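datasets > video > zovska-clips

zovska-clips

3 min read

A data card for a set of short video listings collected from Zovska, a small video sharing site. The set holds titles, tags, upload dates, running times and view counts. It does not hold the videos themselves.

## What's in it

There are 3261 listings from 509 channels. Each listing is one row in `listings.csv`. Channel details are in `channels.csv` and join on `channel_id`.

Columns in `listings.csv`:

- `video_id`: text, unique
- `channel_id`: text
- `title`: as typed by the uploader, emoji kept
- `tags`: separated by semicolons, may be empty
- `uploaded`: year and month only
- `seconds`: whole number
- `views`: count on the day of the pull
- `category`: one of 11 values, see `categories.txt`

The site lets people change a category after upload. We kept the value shown on the day of the pull, so a few cooking videos sit under "Travel" and there is a long run of guitar lessons under "Other".

## How it was collected

Guilan Yin wrote the collector and ran it once, in January. It read the public listing pages and stopped at 3000 characters of description per video. Descriptions were later dropped because many of them had phone numbers in them. If you have an early copy with a `description` column, please delete that column.

Syafiqah Nair checked the titles by hand and marked the language of each. Mixed titles are marked `mix`.
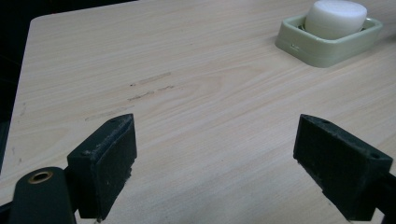
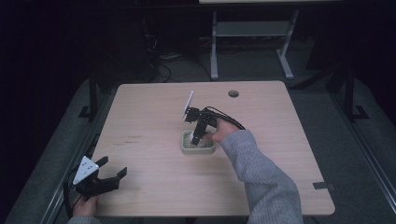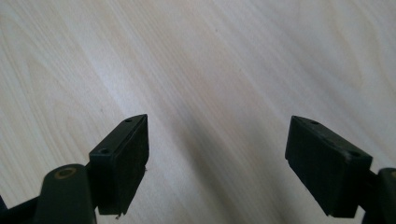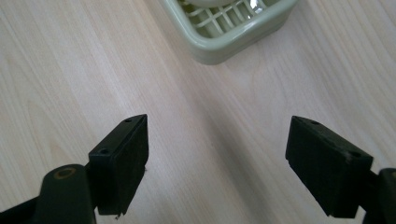 ## Loading

 import pandas as pd
 v = pd.read_csv("listings.csv", dtype={"video_id": str})
 c = pd.read_csv("channels.csv")
 df = v.merge(c, on="channel_id")

Keep `video_id` as text. Some IDs start with a zero and pandas will strip it.

## Known problems

View counts on Zovska are rounded once a video passes a certain size, and the site doesn't say where that point is. Don't use the column for anything that needs exact numbers.

Live streams show `seconds` as 0. Filter them out before you work out an average length.

Channels that closed after the pull are still listed. We don't update the files when a channel goes away, but we will remove one if its owner asks.

The tags are messy. "howto", "how-to" and "how to" are all there. A small cleanup script is in `tools/tags.py`; it lowercases everything and merges the spellings we noticed.

## Uses

The files were made for testing search and "watch next" lists on small sites. They are too small to train much of anything, and they say very little about how people use the big video sites.

## Changes

- v2, June 17, 2023: removed descriptions, added `language`
- v1: first upload

`language` is in `channels.csv` for now, under the most common value for each channel. The per-title marks will move to `listings.csv` in v3.

Contact: open an issue or write to the Fletville data desk | Back to top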